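Edlow kitchenware maker promises a rack that will outlast your sink

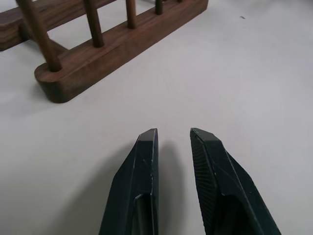 Ekach, the housewares brand owned by Szulc, says it will start selling kitchen goods with an 8-year guarantee in October, beginning in 160 stores. Shoppers in Edlow, where the company has its main office, get first pick.

It sounds generous until you read the terms. The guarantee covers "structural failure" but leaves out staining, warping, mold and "changes caused by regular contact with water." For anything meant to live next to a sink, that leaves very little to claim for. Buyers must also register within five days and keep the original box.

Szulc would not say how many claims it paid under its old two-year plan. Its statement called the new offer "a promise to families" and gave no test results. Asked who checked the products, the company named Lallex, a lab it has used before - and which it also partly owns.

Prices are going up too. A full set will cost $200, and the company says the increase has nothing to do with the longer cover. Maybe so. Rival stores in Edlow still offer one year and a receipt, and they charge a good deal less.

The full terms are due on the Ekach website before the launch.

We use cookies to improve your experience. By continuing to browse this site you agree to our use of cookies. Accept | Manage settings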